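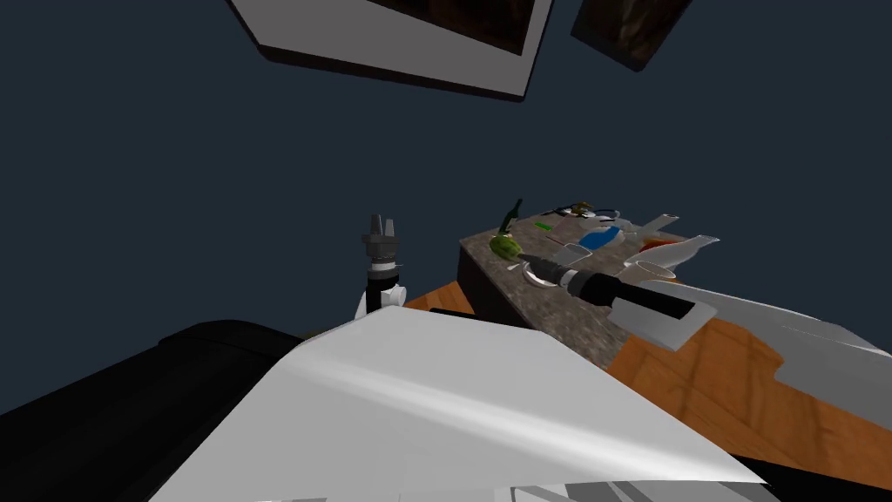

Dellelwood Comes Back in April, and Yes, Felicja Is Staying

Hi everybody, Carol Horrocks here, head writer on Dellelwood. The press office at Gundstead usually writes these, but I begged them to let me do this one myself because I've been sitting on the news for weeks and I'm about to burst!

Dellelwood has been picked up for a third season. We start shooting this spring and the first episode goes out in April, in our old Thursday slot. We're getting 20 episodes this time, up from 17, so I can finally stop cramming two weddings and a custody hearing into one hour (you all noticed, and you all wrote in).

Now for the part my inbox is full of. Felicja Borkowska is coming back as Dr. Ilse Tadener. I know how the last finale looked. I wrote it! She drove off the ferry ramp, the music swelled, and 300 of you sent me emails with the word "how" in the subject line. I'm not going to tell you how. Felicja has signed for the full season and she's in the very first scene.

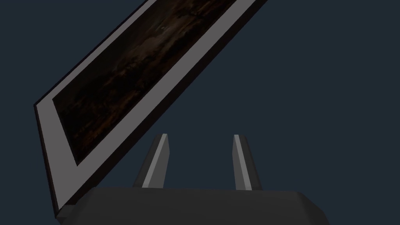
We'll also be meeting the rest of the Tadener family, including the brother Ilse has been lying about since the pilot. The part is cast, and we'll have a name for you next month — please don't corner our extras about it, they really don't know. The Rewi storyline picks up the morning after the fire, with the hotel still standing, more or less.

One more thing for the long-haul fans. Our 100 minutes of cut scenes from season two will stream the week before we return, including the kitchen fight that got trimmed down to a single slammed door. Felicja and I recorded a chat to go with them, and we got a little carried away (she does a very good impression of me giving notes).

Reporters who'd like to talk to Felicja or me can write to the Gundstead press office. Screeners of the first two episodes go out in March.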